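The last bus to Handthorpe left at ten to six, and Flynn Mahuika missed it by the length of the car park. He stood in the shelter until the driver had gone round the bend, then walked back to the shop.

Ching-wen Kan was cashing up. She had 277 pounds in the drawer and a pile of coppers she didn't want to deal with.

"You can sleep in the back," she said. "Or I'll drive you, if you don't mind stopping at Zidthorpe."

He said he didn't mind. Her aunt lived at Zidthorpe, at number 19, and had not spoken to her since July. It was to do with the allotment. Flynn had heard one side of it and thought that was enough.

They drove with the heater on. She had a box on the back seat with aubergines in it, the last of the year, and a jar of something pickled.

"Are those for her?" he said.

"They came off her plants. I only watered them."

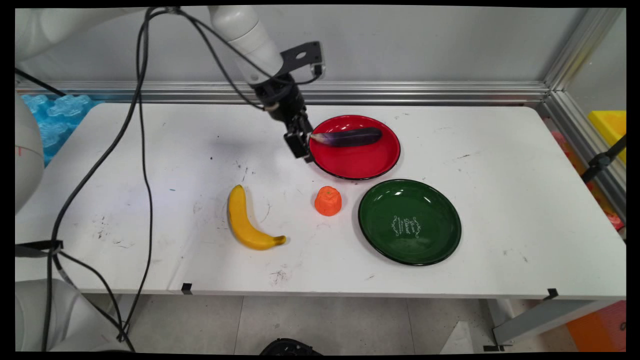 At number 19 the hall light was on. Ching-wen turned off the engine and sat with her hands on the wheel. Flynn looked at the road.

"Shall I take the box?" he said after a while.

"No. You stay there."

She was gone long enough for the windscreen to mist over. When the front door opened again it was the aunt who came down the path, in slippers, and knocked on his window.

"Have you eaten?" she said.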